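Léonie Joly has kept the same desktop computer going for 14 years, and she would like her neighbors to do the same with theirs. She runs the Matuva repair evenings in Hamel, where people bring in whatever has quit on them.

"Most of them have already picked out the new one," she says. "They come to get their photos off. Then we open it up and they find out a part costs 34 dollars."

Last year the group looked at 145 machines and got over half of them running again. The rest went for parts - memory, fans, power supplies - which are kept on shelves in the back.

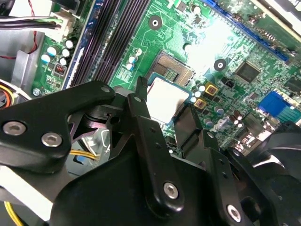
Gonier sees it differently and told her so in December: people's time is worth something too, and three evenings spent on an old computer is a lot to ask of anyone with kids.

Joly doesn't argue much with that. "Some people should just buy a new one. I tell them so." What bothers her is how hard it has become to get manuals. She used to call the manufacturer. Now she mostly asks on forums and waits.

The evenings start at 7 and there is a waiting list, with 53 names on it when we spoke. She plans to add a second night once she finds a room.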